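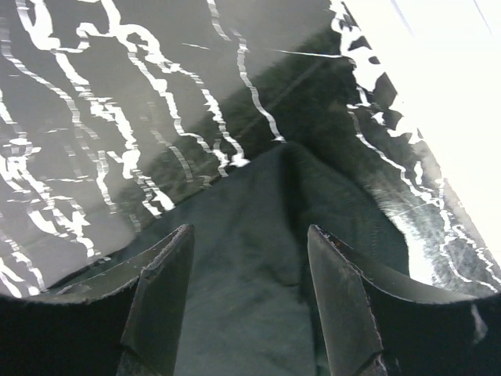
Fold it or throw it in a drawer, it dries your hands the same either way. A reader sent me that in February, after I wrote a short piece on keeping a linen closet, and I have thought about it more than I expected to.

The reader has a point. A dish towel does its job whether it was folded in thirds or pulled out of a heap. Same with cleaning cloths and the old T-shirts a lot of us cut up for rags. If you enjoy folding, fine. If you don't, no towel has ever been harmed by a wrinkle.

Where I disagree is on where the cloth ends up. A drawer is a place. A table is not, or at least it isn't a place for laundry. The trouble in my house was never wrinkled towels. It was one dark green towel dropped on the table in the morning, and by supper there were socks next to it, then mail on top of the socks. A pile on a table invites more pile.

I notice this more since we got a dark table. It is the Melley, glossy black with white veining, and it shows everything. Crumbs, fingerprints, lint. A dark cloth left on it can be hard to see at night with only the stove light on, and I have set a plate down on one more than once. The old pine table hid its crumbs better, but it collected just as much laundry.

So I fold, but I fold badly and quickly. Towels get folded in half 2 times and go straight into the drawer. I don't match edges. Fitted sheets get rolled up, and I have stopped feeling bad about them. The whole load takes me 6 minutes, less if the socks are all one color.

There is a school of thought that says every piece should stand up in the drawer like a file. Pomico sells dividers for this and I bought a set. They were well made. They also took up so much of the drawer that I had to move the napkins somewhere else, and the napkins went, of course, to the table. I gave the dividers away.

I would put it this way to the reader. Skip the folding if you want. Use the drawer, a basket, a hook on the back of the door. A hook is probably the best thing you can buy for a kitchen – it asks for no folding at all and a damp towel dries on it. But pick up the cloth and put it there the same day. People spend a lot of effort learning to fold well when the walk from the table to the drawer is the part they skip. I know I did, and my drawer is four steps away.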